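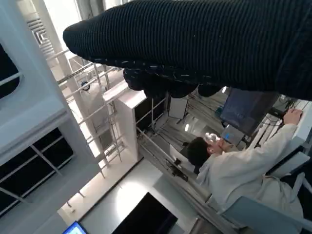 Valton Allotment and Gardens Association
Minutes of the spring general meeting, held in March at the Kallwood Road hall, 7.30 pm

1. Apologies
Apologies were received from the holders of plots on the lower terrace, who were attending the drainage consultation at Clirkutow the same evening.

2. Minutes of the last meeting
Agreed as a true record, with one correction: the new hedge is on the north boundary, and the minutes had said the south.

3. Matters arising
The padlock on the Tan Lane gate has been changed. Members who have not collected the new key should ask at the shed on opening mornings. Old keys should be handed back.

The skip was well used in the autumn, but a mattress and two car tyres were left in it and the hire firm made an extra charge. It was agreed to have a skip again this year, for plot waste only.

4. Accounts
The balance at the start of the year was £2,392. Rents have come in on time apart from two plots, and reminders have gone out. The largest payment was £600 for repairs to the water main. The balance now stands at £1,084 after the insurance and the deposit on the new tank. The accounts were accepted.

A member asked if rents would go up. The answer was not this year, but the water bill will be looked at again in the autumn.
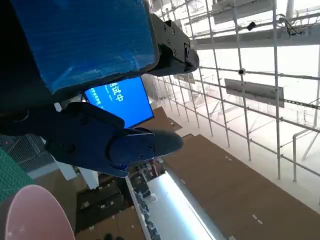

5. Water
The supply will be turned on once the risk of hard frost has passed. Three of the dip tanks leak at the outlet and will be resealed before then. Hosepipes may be used for filling butts but must not be left running unattended — there were several complaints last summer.

It was asked whether the tank nearest the compost bays could be moved closer to the middle path. This would mean digging up the path, and the meeting was not in favour.

6. Vacant plots
Plot 3 is free and has been offered to the next name on the waiting list. It is badly overgrown with bramble, so the first six months will be rent free. A proposal to split the larger plots as they come up was discussed at length. Some members felt half plots suit beginners better, while others were worried about extra paths and sheds. Put to the vote and carried, for vacant plots only.

7. Bonfires
The rule stays as it is: none before October, and none when the wind is towards the houses on Kallwood Road.

8. Any other business
The seed potato order has arrived and can be collected from the shed. Payment by cash or cheque.

Rats have been seen by the compost bays. Members are reminded not to put cooked food on the heaps.

The meeting closed at 8.50 pm. The next meeting will be in June, same hall.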